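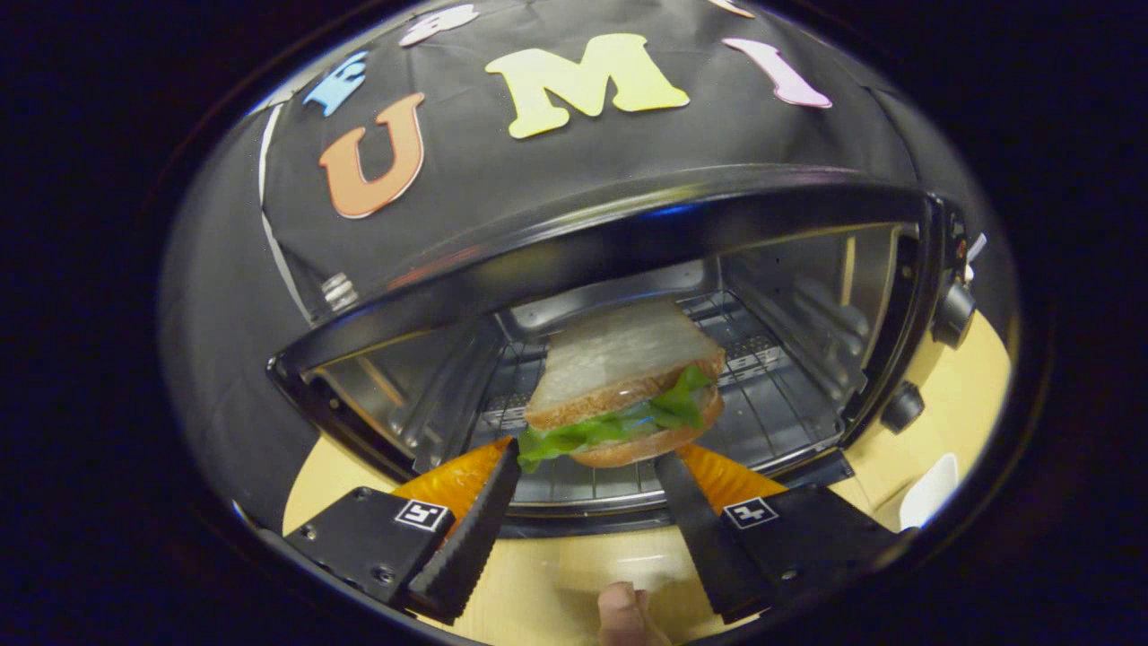
By the workshop coordinator, Dodton Makers' Library
Opinion | Robots and work

I have made a lot of sandwiches in my life and never thought much about any of them. Then I spent an afternoon holding one in a pair of black fingers with soft orange pads, trying to get it into a toaster oven without squashing the lettuce, and I haven't looked at my own kitchen the same way since!

My view, after a winter of this, is that showing a robot a job by hand is the best way we have of teaching it, and that far more people should get a turn. You hold the gripper, you do the task, and the camera on the gripper keeps a record of what it saw and how it moved. You don't write a line of code. A retired baker can do it, and so can a kid who is good at video games, and (this is the part I love) they'll do it differently, and both ways are worth having.

I came to it from the other side. At Grarkorar, where I used to help out, we drove an arm from a desk with a pair of joysticks and a screen. I still have a soft spot for remote control. If the job is somewhere hot or high or nasty, of course you want to be sitting in a chair in the next building. But it is slow going. I once took 27 tries to hang up a tea towel, and by the end my shoulders were up round my ears and I was talking to the arm like it was a disobedient dog.

With the gripper in your fist, you're back in your own body. Your wrist already knows to tip a little before the rack. You slow down near the bread and you don't know you've done it until you watch the recording. All that small cleverness, the stuff no one has ever managed to put into a manual, goes straight in. 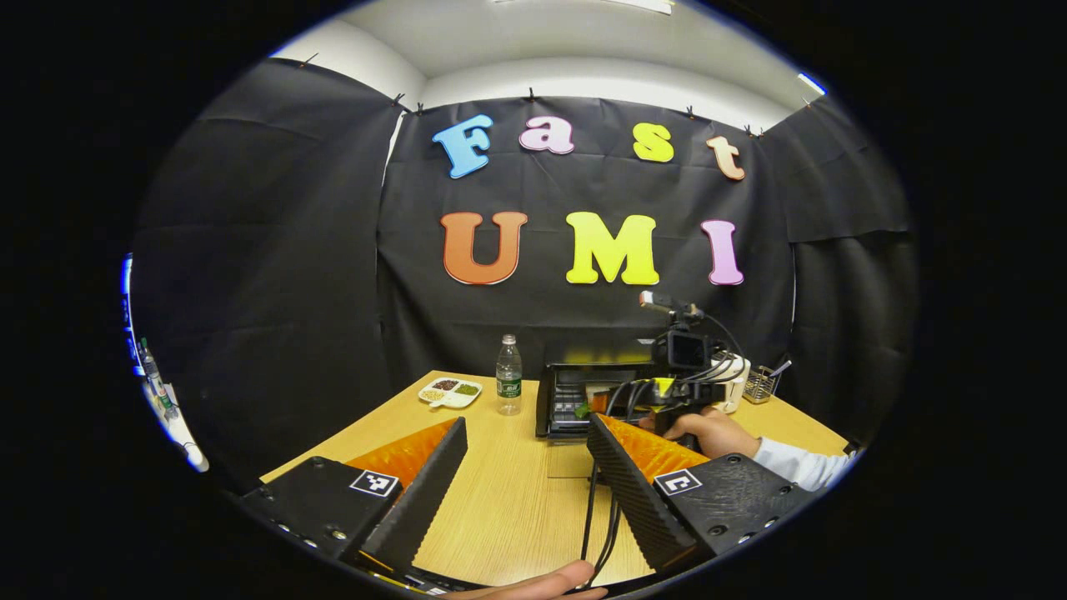
A gripper in each hand at the table, with the oven, lunch dish and mug within reach.

Two hands is where it gets really fun, and really humbling. Try holding a dish steady with one gripper while you scoop with the other. We had a session in Banuvbridge that was meant to be finished by lunch and ran until 5, and people were still queuing for a go.

There are fair complaints. It's repetitive, and 60 rounds of the same move before morning tea will test anybody's good humour. A friend who read through our Cuervo notes asked why a machine needs 800 demonstrations of something a toddler picks up in a week. Good question! I'd still sooner give it 800 honest goes from a dozen different people than a perfect set from one expert, bad habits and all.

And whoever does the showing should be paid properly and have their name on the work. That skill came from somewhere. If a robot ends up handling a sandwich gently, it's borrowing the manners of the person who held the gripper, and I'd like to see them thanked for it - in wages first, then in the credits.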